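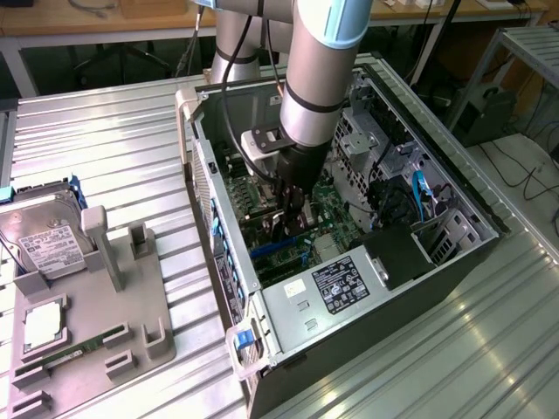

2 min read

Home | News | Projects | Archive | Subscribe

Learning to take a PC apart from fewer demonstrations
March 2026

The disassembly group at Hodside has finished the first round of tests on Zisteteo, a training method for robot arms that pull parts out of old desktop computers. The arm works over a tower laid on its side, with a tray next to it where the hard drive, processor and memory go once they are out.

Most methods of this type learn from a person guiding the arm through the whole job. That takes a lot of recording, and most of it is the arm moving through open air. Zisteteo keeps the full recordings to a small set and adds short clips that cover only the last stretch before contact, when the fingers close on a part or line up with a slot.

For this round the group recorded 300 full demonstrations and 1,200 short clips. The policy was then run for 2,006 trials across 2 models of tower. Memory modules gave the best results, and drives in brackets were close behind. Expansion cards were the weak spot. The retention clips at the back of the case have to be opened first, and the policy often started pulling before the clip was fully clear.

The comparison was against Plavero, the group's earlier method, trained on the same hours of recording. Zisteteo did better on every part except the processor, where the two came out even. Processor removal depends mostly on the lever, and the short clips did not include much lever work.

Cables are still moved aside by hand before each trial. A version that handles them is planned, but it needs a different way of judging how far a cable can be pushed before it pulls on its connector.

The tray layouts were drawn up with Naidu, and the files will be shared along with the short clips in August. The full recordings will follow later, after the labels have been checked. Groups that want to try the method on other cases can write to the Hodside lab address.

We use cookies to measure visits to this site. Accept | Settings
Get this newsletter by email. Unsubscribe at any time.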